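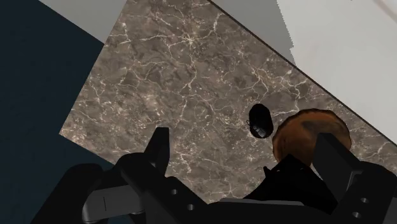 Marble countertop

A marble countertop is a flat work surface cut from natural marble, used mostly in kitchens, bathrooms, bakeries and shops. Marble forms when limestone or dolomite is changed by heat and pressure underground. The stone is made up mainly of calcite or dolomite crystals, and its veins come from other minerals, such as clay, iron oxides and graphite, or from calcite that filled old cracks.

Color and pattern

Pure marble is white. Iron compounds give yellow, brown and red tones, carbon-bearing material gives gray and black, and serpentine gives green. Brown and gray types with pale veins are often sold as "emperador" or under local trade names. Trade names are not regulated, and the same stone may be sold under several of them. In the stone trade the word "marble" is also used for some limestones that take a polish.

Manufacture

Blocks are cut from a quarry face with diamond wire and sawn into slabs. Kitchen slabs are usually 2 or 3 centimeters thick. Slabs with open cracks are filled with resin, and many have a fiberglass mesh glued to the back. The face is then polished to a gloss or honed to a matte finish.

A fabricator measures the cabinets, makes a template and cuts the slab to fit, including openings for the sink and faucet. Where a run is longer than one slab, a seam is needed. Two slabs from the same block can be opened like a book so that the veins mirror each other, a layout called bookmatching.

Properties

Marble is softer than granite. Calcite has a hardness of 3 on the Mohs scale, and a steel knife will scratch it. Acids such as lemon juice, vinegar and wine react with calcite and leave dull spots known as etching. Etching is damage to the surface itself and is separate from staining, in which a liquid soaks into the pores. Marble feels cool to the touch and has long been used for rolling pastry and working chocolate.

Care

Sealers slow the uptake of liquids but do not prevent etching. Surfaces are cleaned with water and a neutral soap. Oil stains can often be drawn out with a poultice of baking soda and water, left under plastic for a day or two. Light etching on a honed top can be rubbed out with a fine abrasive pad; polished tops usually need machine work.

Regional use

In Bostdale, marble counters were common in dairies and butcher shops. A survey by Fathima Wijesinghe recorded 417 of them, 37 still in daily use. Most of the stone came from the Prikgate quarry, which is now closed.

See also

Granite countertop
Soapstone
Terrazzo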